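Redholm House Refurbishment: Second Progress Report
Prepared for the Bae Foundation by the Nilville Community Rooms Trust

Period covered: to the end of September

1. Summary

Work on the ground floor is complete apart from the items listed in section 4. The two front rooms have been in use again since the middle of the month, and the small room at the rear has been cleared, cleaned and repainted. Expenditure remains within the grant. The Trust requests no change to the payment schedule.

2. Expenditure

The sum released for this period was £2,113. Of this, £1,113 was spent on floor repairs and finishing, and £960 on paint, blinds, door furniture and cleaning materials. The balance of £40 is carried forward. Invoices from Zoltow Flooring and the paint supplier have been sent separately to the grants office, together with the delivery notes requested after the first report.

The flooring invoice is higher than the estimate given in the spring. Several boards near the rear wall of the larger front room had to be replaced once the old carpet was lifted, and the contractor's revised price was accepted by the Trust before work went ahead. The increase was met from the allowance for blinds, where a lower quotation had been obtained.

3. Work completed

Front rooms. Floors were repaired and sealed. Walls and skirting were painted in two coats. The radiators were taken off the walls for painting and have been refitted, and a slow leak at one valve was dealt with at the same time. Furniture held in storage has been returned, with the exception of 7 chairs that were found to be unsafe and have been disposed of.

Rear room. The room was last used for storage and had not been decorated for many years. Shelving was removed, the walls were filled and painted white, and the wooden floor was cleaned by hand. Vertical blinds were fitted beside the door in place of the former curtains. The door itself was kept – it was sound and needed only paint and a new lever handle. Seung-woo Ji, who supervised the work on the Trust's behalf, inspected the room on completion and recorded two minor defects in the paintwork, both since made good.

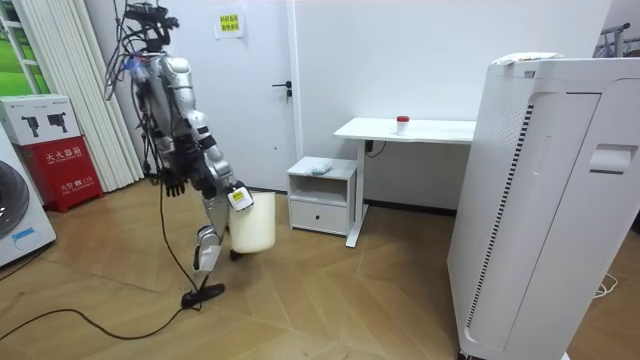
The rear room with its wooden floor, white door and vertical blinds; a robot holds a white bucket just above the boards.

Cleaning arrangements. A written schedule for the three rooms is now in place. Floors are to be swept after each booking and washed weekly, on Sunday evening, when the building is closed. Mops, buckets and cloths are kept in the hall cupboard. Users have been asked not to drag furniture across the newly sealed boards, and felt pads have been ordered for the tables.

4. Outstanding items

The threshold strip between the hall and the larger front room was supplied in the wrong width and is awaiting replacement. The felt pads have not yet been delivered. A second coat is needed on the outside of the rear window – this depends on dry weather and may fall into the next period.

5. Next period

The Trust will obtain quotations for the hall ceiling and for improved lighting on the stairs. Hire charges for the rear room will be set once a full month of bookings has been received, and the figures will be included in the third report.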